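Workroom walk-round, Milten building, folding area
Inspector: Vlasta Stoyanova. Area contact: Killian Gautier. May.

1. Exits clear. PASS. One had a cart in front of it until I asked.

2. Extinguisher in date. PASS. Tag is legible, barely.

3. Floor. PASS WITH COMMENT. Carpet lies flat. I was told the floor tape is "checked weekly." No log, so I am not counting that as a check.

4. Cleaning cloths stored off the floor. FAIL. Second time. The Avolura bin was promised in the last report and I have yet to see it.

5. Table steady under load. PASS. Leaned on all corners. The 235 lb rating comes from Garnet Lavoie, not from any label I could find.

6. Table surface, edges and cable hole. PASS WITH COMMENT. No splinters. The hole near the back has no cover. "Nothing ever falls in" is not a control. Fit one within 12 days.

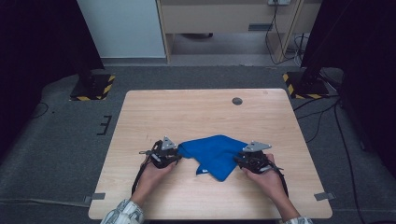
Item 6. Folding table with blue cloth, cable hole toward the back.

7. Tape at front corners of table. COMMENT. Press down or replace. Anderson Frota says it holds fine. We'll see at the recheck.

Result: 1 fail, 3 comments. Recheck at 2 p.m. once the bin is in.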